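4. Was Gäste über ihren Badeort ins Gästebuch schreiben

4.1 Wie ich an die Bücher gekommen bin

Eigentlich wollte ich in Cindalholm nur die Übernachtungsstatistik abholen. Die liegt aber im Kurhaus, und im Kurhaus stand damals die Vitrine mit den alten Gästebüchern der Pensionen, und dann habe ich den ganzen Nachmittag gelesen (die Statistik habe ich mir später schicken lassen). Wer schon mal in so einem Buch geblättert hat, kennt das: Erst kommt das Wetter, dann das Frühstück, dann ein Gruß an die Wirtin, und irgendwo dazwischen steht ein Satz, der einem über den Ort mehr verrät als jeder Prospekt!

In Lorkau, eine Bucht weiter, sah es zunächst schlechter aus. Dort hatte Precious Panganiban für ihre eigene Arbeit über Wanderwege schon Bücher aus mehreren Häusern abfotografiert und mir die Aufnahmen überlassen. Zusammen ergibt das 3162 Einträge aus Cindalholm und 3038 aus Lorkau. Dass die beiden Zahlen so dicht beieinanderliegen, ist reiner Zufall, hat mir die Auswertung aber sehr erleichtert.

4.2 Wie ich sortiert habe

Ich habe jeden Eintrag selbst gelesen und ihm ein Hauptthema gegeben: Strand und Wasser, Weg und Landschaft, Haus und Verpflegung, Ortsbild, Anreise. Wenn jemand drei Zeilen über den Küstenpfad schreibt und am Ende noch kurz den Kaffee lobt, dann zählt das bei mir zur Landschaft. Bei Einträgen über 200 Zeichen habe ich zusätzlich ein Nebenthema zugelassen, sonst wäre bei den begeisterten Vielschreibern (und davon gibt es in Lorkau eine ganze Menge) zu viel verloren gegangen.

Ismail Belhaj hat eine Stichprobe unabhängig von mir sortiert. Am häufigsten uneins waren wir beim Ortsbild. Für mich gehört die Aussicht von der Mole dazu, für ihn ist das Wasser. Wir haben uns darauf geeinigt, dass entscheidet, wohin der Gast schaut: Wer von der Mole auf die Häuser blickt, schreibt über den Ort. Das klingt haarspalterisch, verschiebt aber in Cindalholm einen ordentlichen Stapel Einträge.

4.3 Haus und Verpflegung

Mit dieser Gruppe hatte ich am wenigsten gerechnet und am meisten Freude. In beiden Orten ist das Frühstück der Anlass, überhaupt zum Stift zu greifen. Das Buch liegt meistens im Frühstücksraum, also wird dort geschrieben, und dann schreibt man eben über das, was vor einem steht. Brötchen, Marmelade, Geschirr, Tischdecken, die Frage, ob man nachschenken darf. Eine Familie in der Pension Ocampo in Lorkau hat über mehrere Sommer hinweg immer wieder dieselben Tassen gelobt und das Meer kein einziges Mal erwähnt.
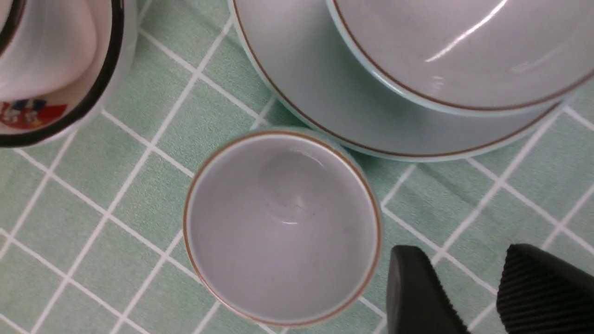

Abb. 2: Kleine runde Tasse mit dünnem braun-goldenem Rand auf mintgrüner Tischdecke.

Für die Tourismusforschung ist so etwas leicht zu übersehen. In den üblichen Befragungen kreuzt der Gast »Verpflegung: gut« an, und damit ist die Sache erledigt. In den Büchern dagegen merkt man, wie sehr die Leute am gedeckten Tisch ihren Urlaub festmachen, vor allem die Stammgäste. In Cindalholm ist das schwächer ausgeprägt. Dort haben etliche Häuser schon früh auf ein gemeinsames Buffet im Kurhaus umgestellt, und die Bücher lagen danach im Flur. Prompt geht es in den Einträgen um Treppen, Schlüssel und nasse Schuhe.
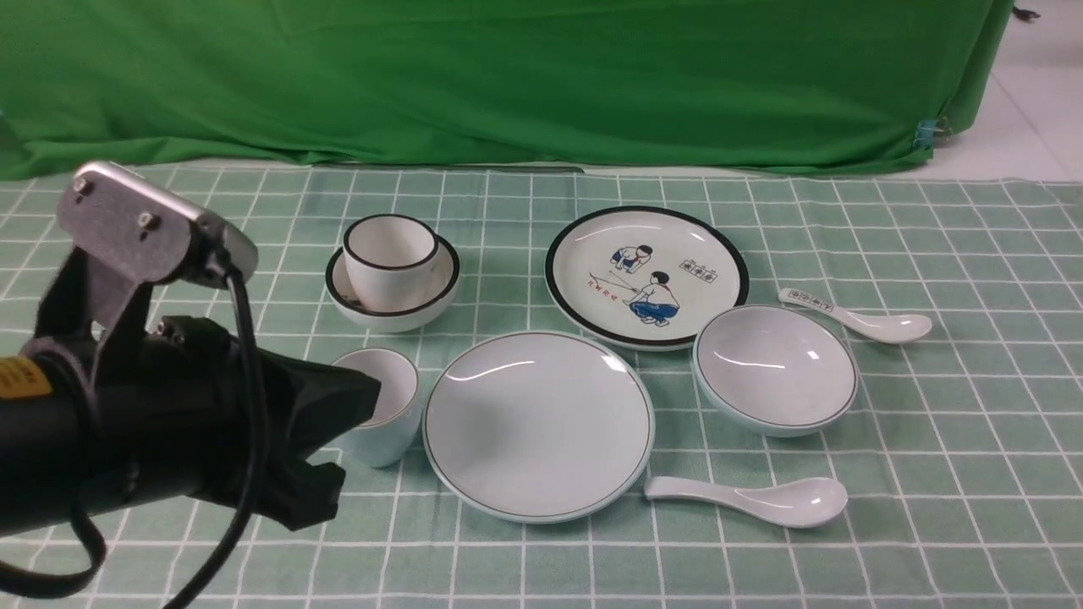 4.4 Strand gegen Wald

Beide Orte werben mit dem Strand, und beide haben direkt dahinter Kiefernwald. In Cindalholm schreiben die Gäste so, wie es im Prospekt steht: Sand, Baden, Abendlicht, noch mal Sand. In Lorkau liegt der Wald vorn, und zwar deutlich. Ich habe eine Weile gebraucht, bis ich verstanden habe, warum. Der Bus der Linie Lavum hält dort oberhalb des Ortes, und wer ankommt, läuft das letzte Stück mit Koffer unter Bäumen hinunter. Der erste Eindruck ist also Harz und Schatten, und der hält sich offenbar bis zum Abreisetag.

Das ist natürlich eine Deutung, und Ismail Belhaj hält sie für zu hübsch. Er verweist auf das Alter der Gäste, das in Lorkau höher liegen dürfte, und ältere Gäste wandern nun mal gern. Sauber trennen kann ich beides mit meinem Material nicht, ein Geburtsjahr schreibt kaum jemand neben seinen Namen. Für den Weg spricht immerhin, dass Gäste mit dem Auto (sie erwähnen fast immer den Parkplatz, meistens verärgert) viel seltener vom Wald schwärmen.

Und dann ist da noch der Winter. Im Januar gibt es nur wenige Einträge, aber die sind lang und lesen sich wie Briefe. Da wird vom leeren Strand erzählt, vom Wind, vom einzigen offenen Café, und auf einmal klingen die beiden Orte ganz ähnlich. Ich hätte dazu gern mehr gesagt, nur fehlen in mehreren Häusern ausgerechnet die Winterseiten.
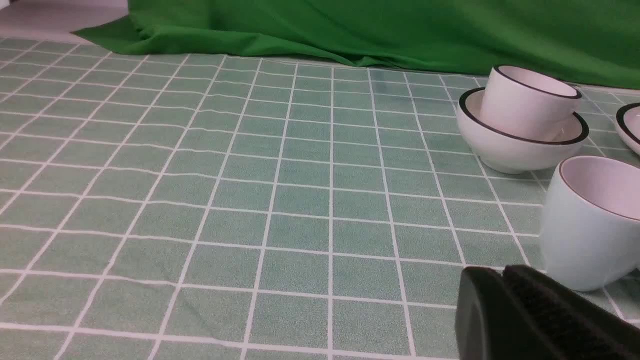 4.5 Was die Bücher nicht hergeben

Wer sich geärgert hat, reist oft ab, ohne zu schreiben. Das Lob ist deshalb mit Vorsicht zu lesen, zumal die Wirtin beim Schreiben manchmal danebenstand. Außerdem stammen die Bücher aus Pensionen, Hotels und Campingplätze fehlen ganz, und gerade auf den Plätzen bei Cindalholm verbringen viele Familien ihren Sommer. Den Bestand habe ich am 26. Juni 2021 abgeschlossen. Zwei Bände aus Lorkau, die mir danach noch angeboten wurden, sind in Tabelle 2 nicht enthalten.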